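Teaching the Grippers Has Been the Best Part of My Job

I have worked at Nenow in Prillildale long enough to remember when "automation" meant a memo and a knot in your stomach. So I want to put in a good word for how it has gone this time, because I think other workplaces could copy it!

Our kitchen supply line packs and checks food containers, and the dull part of that is the lids. On a busy shift you might snap 592 of them. Anyone who has done it for 22 shifts in a row can tell you what it does to your thumbs. When the firm said it wanted robots for the lids, we expected engineers from Rulgate to arrive with everything decided. They came and asked us to show them – with grippers in our own hands, one in each, working slowly over a white table.

I loved it from the first morning. You find out how much you know. Which side do you hold first? How hard do you press before the tab gives? I had never put any of that into words, and now it counts as skill, with a line on the pay slip to prove it. We do 30 minutes at a time and then swap, and people argue happily over technique at lunch.

I do have worries. Issa, our sister site, cut 2 posts in August, and I want a written promise that the same won't happen to us. The people who teach the machines should share in what the machines save. I'd say that to any manager, and I have.

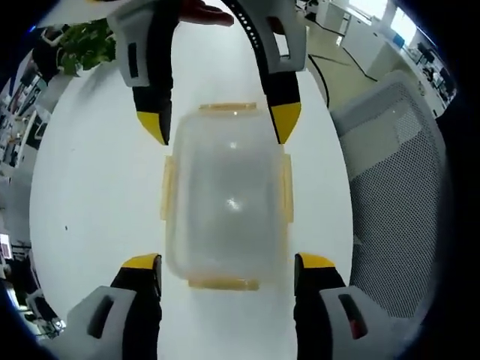 What I'd ask for next

Give every packer a turn at the grippers, including the night shift. Keep the training hours paid at the higher rate. And let us name the robots – we already have a list going.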